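3.2 Hanging storage for cups

Cups stored upright on a shelf occupy their full base area and, when stacked, tend to chip at the rim. The Vidcombe household study therefore included a free-standing mug tree among the storage types compared. Each participant was given 500 seconds to clear the table, and the session was repeated 6 times over August.

Placement on a peg depends on two conditions: the handle opening must clear the end of the peg, and the cup must be carried far enough along it to stay put. Pegs at differing heights and angles make the second condition harder to judge — a peg that slopes down offers less hold than one that slopes up. Figure 4 shows the tree and a blue mug on the table, and a blue mug hung by its handle.
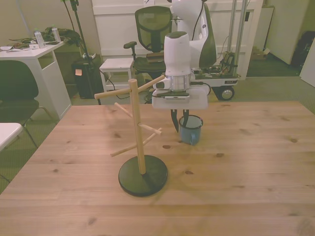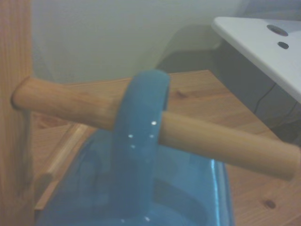

Figure 4. Blue mug and wooden tree: mug and pegs, in two views.

3.3 Choice of peg

Participants in the Rorkodbridge group chose an upper peg in 44 of the recorded placements. Lower pegs were used mainly once the upper ones were taken, and cups placed there were more often moved again before the end of the session.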